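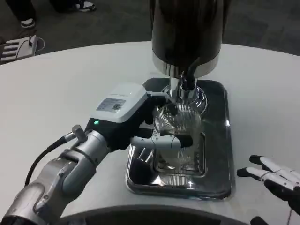 ## 3. Setting up your court alerts

Right, you've got Woller installed and you're logged in, so now for the bit I enjoy most: getting it to tell you when a case you're following is back in court. I cover Merell Crown Court for a small news site and I've had this running for three years (it's saved my bacon more than once!).

1. Open **Alerts** and tap **New case**.
2. Type the case number. Surnames work too, but I tried "Tessier" once and got 137 results, so go for the number if you have it.
3. Pick your court. Eltinell is listed under Merell, which threw me completely the first time.
4. Tick **Hearings** and **Sentencing**. I leave **Admin changes** off or my phone never shuts up.
5. Set the reminder. Mine goes off 20 minutes before the start.
6. Tap **Save**, then **Send test**.

**Note:** lists for the next day usually land by 7 in the evening, and late changes can come after that.

**Caution:** an alert won't show reporting restrictions. Ring the court office and ask before you publish any names, even if you were there for the last hearing.

To stop following a case, swipe it left and tap **Archive**.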